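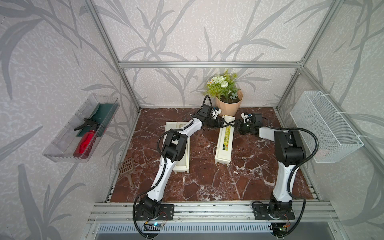 Nirik started in January with two people and one rented room behind a bakery in Siu. The company sells packaging to small food producers: boxes, paper bags, labels and the thin paper that goes between slices of cheese. In the first weeks the founders delivered every order themselves, by bicycle when the weather allowed it.

The idea came from a complaint. Both founders had worked for Kistosus, a larger wholesaler, and they heard the same thing from bakers and jam makers every season. The smallest order was 300 boxes of one size, and a family business could not use so many before the next change of recipe or label. Nirik put the limit at 100 and allowed customers to mix two sizes in one order.

This decision was not cheap. Small orders need more handling, and the first price list was wrong in several places. The founders corrected it in spring, and they wrote to each customer to explain the new prices. Some customers left, but most of them stayed, and a few began to order more often than before.

Payment was the second difficulty. Nirik had to pay its own paper supplier in advance, while shops were used to paying after 90 days. The founders now ask for half of the money with the order and the rest on delivery. For a new customer this can feel strict — one cheese maker told them so in very clear words — but it has kept the company free of loans until now.

In August 2021 the company moves to a larger unit on the Zokness road, with a proper loading door and space for a second cutting table. The founders plan to hire one person for the warehouse and one for the telephone. They also want to print labels in the same building, although this depends on the price of a used press they have gone to see twice.

Customers in Siu can still collect orders from the old room until the end of the month. After that, please use the new address on your invoice.

We use cookies to improve your visit. By continuing to read, you accept our cookie policy. Accept | Settings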